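Noticeboard > Calls and jobs > Taking part > Wristwatch memories in Prilcombe

Comments (5) | 100 shares

Do you still wear a watch? Or have one in a drawer that stopped years ago and you can't quite bring yourself to chuck it? If so I'd love to hear from you!

I'm putting together a small book about the watches people in Prilcombe have owned and what they remember about them. It began with my own Timex, which I got for passing my cycling test and wore until the strap gave up (then I wore it with a new strap, then another one). I wrote a bit about it for the Pemstead newsletter in March and got so many lovely replies that I thought, right, let's do this properly.

I'm looking for people who'd sit down with me for a chat, up to 400 words of which will end up in the book. It doesn't have to be a posh watch. Cheap ones, broken ones, ones you lost on a beach – all very welcome. You need to be over 18 and to have lived in Prilcombe or one of the villages at some point, even if you've since moved away.

We'll meet at Khúc, the café by the bus station, and lunch is on me. The noodle soup is very good, and they've said we can have the back table for as long as we like.
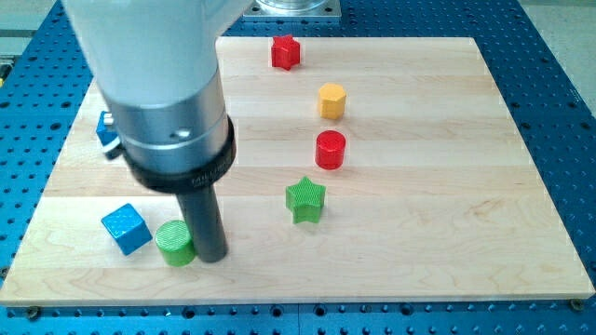
If you can't get into town, a phone call is fine, or you can write your memories down and post them to me care of Pemstead. Please don't post the watch! I'd worry myself sick.

There's a grant of £2,515 behind this, mostly going on printing, so I can't pay a fee, but everyone who takes part gets a copy of the book and you'll see your piece before it's printed. You can change your mind at any point up to then.

Leave a comment with the best way to reach you, or put a note through the door at Pemstead marked "Watches". I'm taking names until the end of May 2022.

5 comments | Share this call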